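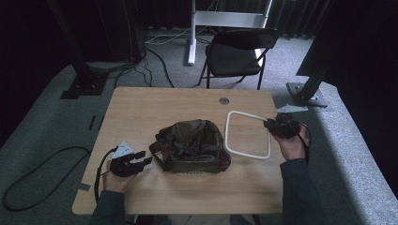
Brurbridge pair find fossil beetle wings in old quarry mud

Two Brurbridge residents have turned up a set of fossil beetle wing cases in mudstone from the Onholm quarry, and the find could push back the known range of the group by a good stretch.

Ankit Mittal and Renu Tripathi were looking for fern spores. Mittal teaches earth science at Rathore College, Tripathi runs the prep lab there. They had 30 sacks of rock from the lower bench of the quarry, collected in the spring, and were working through them one at a time in the evenings.

"I had the slide in and thought it was a bit of bark," Tripathi said. "Then I saw the rows of pits. Bark doesn't do that."

The wing cases are tiny, the largest just 3 millimeters long. Most are squashed flat. A few still show a ridge down the middle and a fine pattern of dimples, the kind seen on beetles that live under bark and in rotting wood.

Age is the big question. The Onholm beds are put at 200 million years old, based on spores found higher up in the same face. The lower bench has to be older then that, but by how much is anyone's guess until an ash layer just below it gets dated. Samples went off in December. No word back yet.

Mittal said the two have pulled 50 pieces so far, from only a handful of the sacks. Not all are beetle. Some look like bits of scorpion skin, and there is one scrap neither of them will put a name to.

Getting the pieces out is slow. The rock is broken up by hand, soaked in weak acid, rinsed through a fine mesh and then picked over under a microscope. One sack can take two weeks. Tripathi does most of the picking, Mittal the washing up.

Why it matters: beetles that eat dead wood need dead wood, and plenty of it. The Onholm beds have long been read as open mudflat with a few low ferns. Wood eaters in the mix would mean trees close by. No trunks or cones have turned up in the quarry, though Mittal pointed out that no one has looked very hard on the lower bench, which floods for half the year.

The pair have named the site Nullar, after the stream that cuts thru the quarry floor. A paper is being written. Mittal will give a free talk at the college at 7 p.m. once the dates are in, and some of the wing cases will be out under microscopes for people to look at.

The quarry itself is still a working site and closed to the public.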